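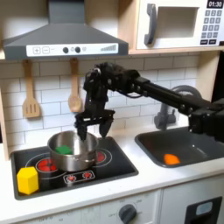 One reader writes that the vinegar method did nothing for the brown ring in a stockpot, and asks whether to switch to steel wool. Do not use steel wool. It leaves iron particles in the surface, and those particles rust. A brown ring in stainless steel is usually polymerized oil, which vinegar does not dissolve. The steps below are sorted by type of stain for that reason.

Cleaning Stainless Steel Pots by Stain Type
Nustombridge Kitchen Notes
Updated 27 June 2023

What you need
White vinegar, 5 percent
Baking soda
Powdered cleanser containing oxalic acid
Dish soap
Non-scratch nylon pad
Soft cotton cloth

Identify the stain
White chalky spots: mineral scale from hard water.
Rainbow or blue tint: a thickened oxide layer caused by overheating.
Brown or amber film, sticky or hard: polymerized oil.
Black crust: burned food.
Small dark pinholes in the base: salt pitting. Pitting is permanent. The pot can still be used.

Mineral scale
1. Mix one part vinegar with three parts water, enough to cover the spots.
2. Bring to a simmer and hold for five minutes.
3. Turn off the heat and let the pot cool on the burner.
4. Pour out, wash with dish soap, rinse, and dry at once with the cloth.
If scale returns within a week, the water supply is hard. Tap water in Nustombridge tested at 262 mg/L as calcium carbonate last September, and pots left to air dry there will spot every time.

Rainbow tint
Wipe the cool surface with undiluted vinegar on the cloth, then rinse. The tint does not affect food. It will come back if the pot is heated empty on a high setting.

Burned food
1. Cover the crust with water and add 4 tablespoons of baking soda.
2. Boil for ten minutes. Top up the water if the crust becomes exposed.
3. Loosen the crust with a wooden spoon.
4. Drain. Scrub what remains with the nylon pad and a paste of baking soda and water.
Do not add vinegar to the baking soda. The two neutralize each other and leave a weak salt solution.

Polymerized oil
1. Wash and dry the pot.
2. Wet the cleanser to a thin paste. We used Hedex powder; Pistberg cream works but takes a second pass.
3. Spread over the film and leave for one minute, no longer.
4. Rub with the nylon pad, following the grain of the metal.
5. Rinse three times, then wash with soap.
Wear gloves. Never mix the cleanser with bleach. On a mirror finish, test the paste on the underside first, where fine scratches will not matter.

Handles and rivets
Film collects around rivet heads on the inside wall. Use an old toothbrush and the same paste. On Fujimoto pots with screwed handles, remove the handle before cleaning and check that the screw is tight afterward.

Add salt only after the water boils, and stir until it dissolves. Undissolved salt resting on the base is the usual cause of pitting.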